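Gallagher Residential Care, Wusadcombe
Bathing Room Inspection Checklist
Form 110, Bathing Room 6
Inspected by: Intan Saragih
Reviewed by: Igor Sobczak
Date: October 17, 2024

Ratings: S (satisfactory), A (attention required), N/A (not applicable). A comment must be entered for every item rated A. Items rated A are transferred to the maintenance register by the reviewer.

1. Access and flooring

1.1 Door opens fully and can be unlocked from the corridor: S
1.2 Floor free of trip hazards: S
1.3 Slip-resistant mat available and in good condition: A
Comment: Two suction cups missing. Mat withdrawn. Replacement requested from Zetelholm, order 2874.
1.4 Emergency pull cord reaches to within 300 mm of the floor: A
Comment: Cord had been tied up above the towel rail. Released during the inspection. Staff are reminded that cords must hang freely at all times.

2. Bathtub and fittings

The rim and inner surface are to be checked by hand for chips, cracks and rough edges before the tub is filled. Colour changes in the finish should be noted even where the surface is still smooth.

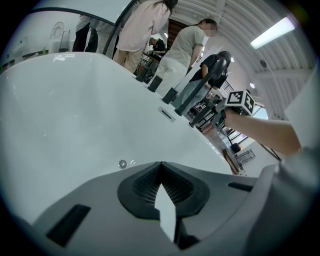
The taps and spout are to be tested for movement at the base. Any fitting that turns or lifts under light hand pressure is rated A, and the tub is taken out of use until the repair has been signed off.

2.1 Tub surface free of chips and cracks: S
2.2 Black handles on rim secure: S
2.3 Spout secure, no drip after closing: S
Comment: Observed for 6 minutes with all handles closed.
2.4 Overflow opening clear: S
2.5 Sealant around tub continuous: A
Comment: Short gap at the wall side. Arel to reseal in November. The tub may remain in use in the meantime.

3. Water temperature

3.1 Mixing valve tested and reading entered in log: S
3.2 Bath thermometer present: S
3.3 Temperature notice posted at eye level: A
Comment: Notice faded and hard to read. New copy to be laminated by the office.

4. Cleaning and storage

4.1 Cleaning products locked away: S
4.2 Cleaning record signed after each use: S
4.3 Bath hoist serviced within the required period: N/A
Comment: No hoist is assigned to this room.

Reviewer's remarks: Ratings accepted. Item 1.4 was also raised at the previous inspection and will be discussed with the shift leads. I. Sobczak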